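Murna Projects » Bullside workshop » Weekly check, two-arm bagging cell

I do this one on a Thursday before the first run, and it takes me 15 minutes if the kettle's already on. Comments are mine, argue with them if you like!

1. Bed and surround. Wipe the grey surface, look for new smudges, push on the black surround. OK — old marks still there, they don't lift with the Trodton cleaner so I've stopped scrubbing.

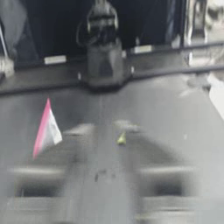 Do I need to home both arms before wiping down?
Only if you've moved one by hand. Otherwise leave them parked and wipe round them.

2. Finger faces. Both halves should close evenly along the seam, with no grit on the ridge. Light scuffing is fine (mine have looked tatty for ages), but a nick you can catch a nail on means new fingers.

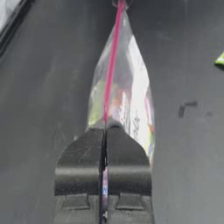
Item 2: zip-top bag held in the closed fingers, pink strip along the seam.

3. Cables. Follow each one with your eyes from the beam to the wrist. I want slack at the joint but nothing that could snag.
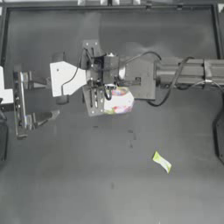
While I'm at the wrist I go over the bracket screws as well, 2 turns of the marker pen on any I've had to nip up. Kaushik's sheet says every 300 cycles, which I think is too long — I'd do it weekly.

4. Two-arm hold. Run the slow program 7 times and watch for one side pulling harder than the other. Passed, a bit jerky on the first go.

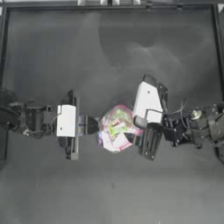 Item 4: both grippers on the one bag, over the grey bed.

Still to do: order spare finger screws.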